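Skundus puts humanoids on tidying duty, and the staff are still there

GURKENHAM, October. The residential services company Skundus has begun using humanoid robots to clear tables and collect small items in the serviced apartments it runs here, and says the change will free its housekeepers for "higher-value work." What that work is, the company has not said.

Skundus manages 1476 apartments between Gurkenham and Hurham. Housekeeping is handled by 31 people, most of them paid by the unit. Under the new arrangement, called Mollel inside the company, a robot goes through the rooms with a bin and picks up what guests leave behind. A housekeeper follows and does the beds, the bathroom, the floors and whatever the robot missed.

The per-unit rate has been lowered to reflect the help. Management describes the cut as modest. Three housekeepers who spoke on condition that their names not be used said it came to more than the time they were saving, and that they now also write up a fault sheet for each room, unpaid.

"We're not replacing anyone," said Sem Verbeke, who runs operations for Skundus. Asked if the same number of people would be employed next October, he said it was too early to talk about staffing.

The company says the robots handled 2730 items in the first month. It did not give a figure for how many were dropped, or how many a person had to go back for. 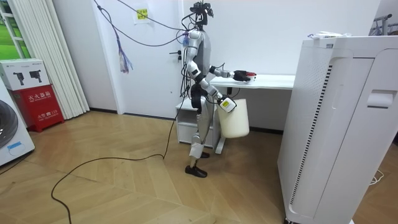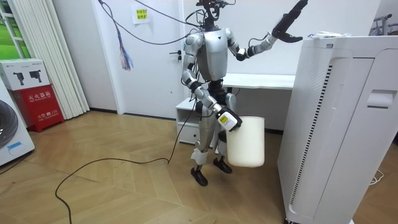
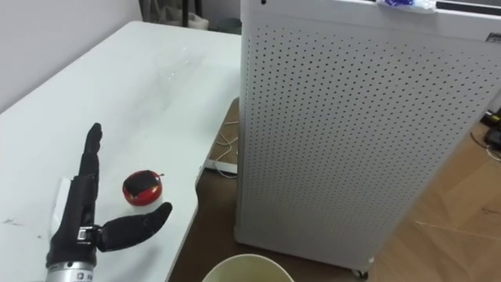

The Mollel robot at work, Gurkenham

Speed is the sore point among the housekeepers. They say a surface they would clear in one pass takes the machine several minutes, and the room has to stay free of people while it works. A small red object on a white table, with a black hand beside it and a bucket waiting below, is the sort of job they used to do on the way to something else. Skundus answers that the robots will get faster, and it has already drawn up a winter schedule that assumes so. The lower rate stays in force until then.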